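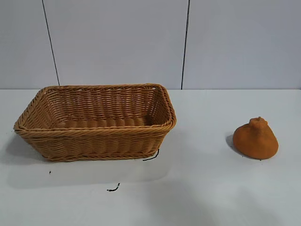 Gripper fingers drift out of line slowly, and the first sign is usually a soft part that comes up crooked. Do the check below before touching any settings. Clear the table down to one container and one part, and leave a wide stretch of bare surface between them, as with the wicker basket and the orange piece. Pick up offcuts of wire too. A short black end beside the basket will sooner or later get under a fingertip. Park the arm before you put your hands on the table.

Monthly check, two-finger gripper

Switch off at the main isolator and wait for the status light to go out. If the arm has no brake on the last joint, support it first. Wipe both fingers with a damp lint-free cloth, then a dry one. Avoid alcohol on soft-faced fingers. It dries the surface and the grip gets worse.

Close the fingers by hand on a strip of printer paper. The strip should drag evenly along both tips. If it pulls free on one side, loosen the two screws at the base of that finger, square it against a steel rule, and retighten a little at a time, alternating screws. The Nudbridge fingers on our cell use a 3 mm hex key. Replace the key when its corners round over, before it spoils a screw head.

Check the cable where it loops near the middle of the arm. It needs enough slack for full wrist rotation and no more. Tape rubs through at that point, so use a hook-and-loop tie. 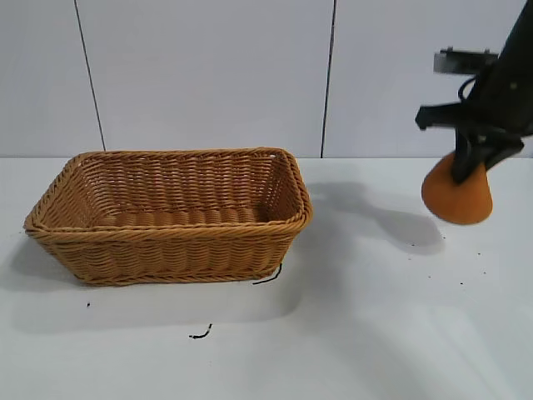
How often should the finger pads be replaced?
Go by wear first and cycle count second. Change both pads as a pair when the surface turns shiny or a fingernail leaves a mark that stays. The Zallow controller keeps a cycle count under Service, page 28 of the manual. Write the number on the inside of the cover at each change.

After any work on the fingers, reset the closed position. Run the fingers together at the lowest speed, store that value, open, and repeat. If the second value differs from the first, a screw is still loose or there is grit behind a finger. Take the finger off again and clean the mounting face.

Set grip force last. Start at the lowest setting, lift a soft part just clear of the table, and go up one step at a time until it no longer slips. Foam takes a permanent dent if squeezed too hard, and a dented test part gives false results for the rest of the session. Keep a spare in the drawer. Filippos Kyriakidis, who set up the Zastcombe cell, stores his in a lidded tin away from sunlight.
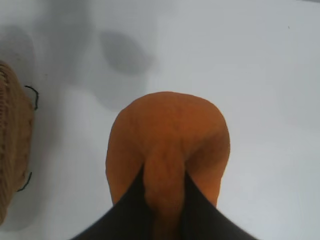 What causes an error 402 right after a finger change?
The controller is still using the old closed position. Clear the fault, open the gripper fully, and store the position again as described above. If the code returns, reseat the connector at the wrist and look for a bent pin.

Spares worth keeping: one pair of pads, four finger screws, a wrist connector and two cable ties. Stergiou sells the pads and screws as a kit, order code 59. The connector has to be ordered separately.

Page revised September 7, 2026. Cable tie advice changed, screw size added.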